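Newsroom > Press Releases > Office Products

Vidlow Introduces Desktop Label Printer for Home Offices and Small Shops

Compact Brito model prints shipping, file and shelf labels from a single tray

MELSTEAD, April — Vidlow, a maker of printing equipment for homes and small businesses, today announced the Brito, a desktop label printer designed for customers who print labels every day but do not have room for a warehouse machine. The Brito will be sold through office supply dealers and directly from the company beginning this month.

The Brito uses direct thermal printing and requires no ink, toner or ribbon. It accepts both rolls and fan-folded labels up to 4 inches wide, the standard width for most parcel carriers. Narrower stock for file folders, shelf edges and name badges can be loaded in the same tray by moving a pair of guides, and the printer measures the length of each new label automatically before the first one is printed.

"Many of our customers had been printing postage on a full sheet of paper, cutting it down with scissors and taping it to the box," said Kelly Seixas, director of product planning at Vidlow. "They asked us for a printer that would fit on the corner of a desk and would not need to be set up again each time they changed the size of the label. The Brito was designed to answer that request." 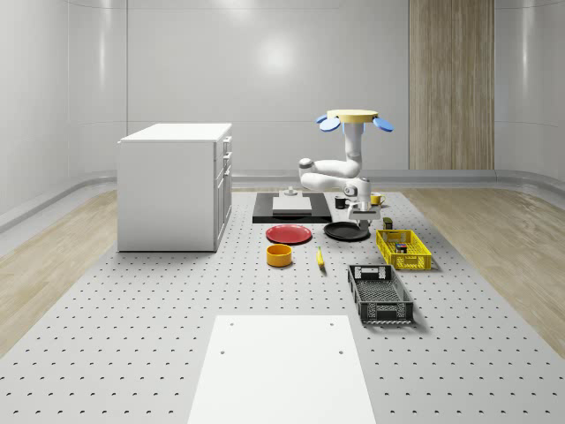
The printer connects by USB cable or over a wireless network. Drivers are included for current desktop operating systems, and a free app allows labels to be sent from a phone or tablet. Once the Brito has been added to a network, any computer in the office may print to it without further installation. Customers who prefer to keep the printer off the network may turn the wireless radio off in the settings menu — the USB connection is not affected.

Label design software is supplied at no additional charge. The program, Drerkcombe, includes layouts for addresses, return labels, price tags, storage bins and bar codes, and can read names and addresses from a spreadsheet. Layouts created in earlier versions of Drerkcombe will open without conversion. A subscription is not required, and the software may be installed on as many computers as the customer owns.

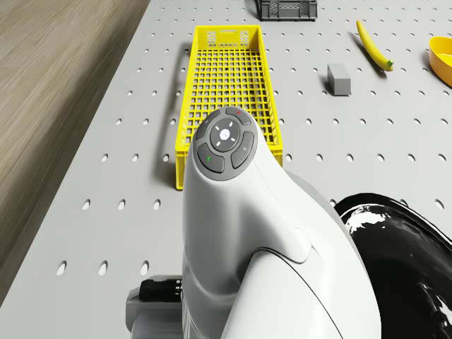

Kátia Figueiredo

Dealers taking part in the trial period asked most often about paper jams and about the cost of supplies. In response to the first, the Brito has a lid that opens fully to expose the entire paper path, so that a stuck label can be peeled away by hand. The print head can be cleaned with an ordinary alcohol wipe and can be replaced by the owner with a screwdriver. Instructions for both tasks are printed inside the lid.

With regard to supplies, the Brito does not check for a brand of label and will accept any direct thermal stock of a suitable width. Vidlow will continue to sell its own rolls, which are available in white, yellow and clear. The company notes that direct thermal labels darken with heat and strong sunlight and are best suited to shipping and short-term use. For labels that must last several years outdoors, customers are advised to consider a thermal transfer model.

The Brito carries a 2-year limited warranty covering parts and labor, including the print head. Telephone support is provided from the company's office in Melstead, and replacement parts will be stocked at the same location. Owners of earlier Vidlow label printers may return the old unit for recycling when they purchase the new model. A prepaid return label will be sent by e-mail on request.

Availability

The Brito ships with a power supply, a USB cable, a starter roll and a printed quick start guide. It is offered in white or dark gray. At launch it will be carried by almost 334 dealers, who may order display units and sample labels through their usual sales representative. Schools and nonprofit organizations may request volume pricing from the sales department.

About Vidlow

Vidlow designs and sells label printers, receipt printers and related supplies for homes, offices and retail stores. The company is based in Melstead.

Related Releases

Vidlow Updates Drerkcombe Label Software With Spreadsheet Import
Recycled Core Rolls Now Standard Across Vidlow Supplies
Melstead Parts Counter Extends Opening Hours
Receipt Printer Line Adds Wireless Option

Media Contact | Dealer Inquiries | © Vidlow. All rights reserved. | Back to top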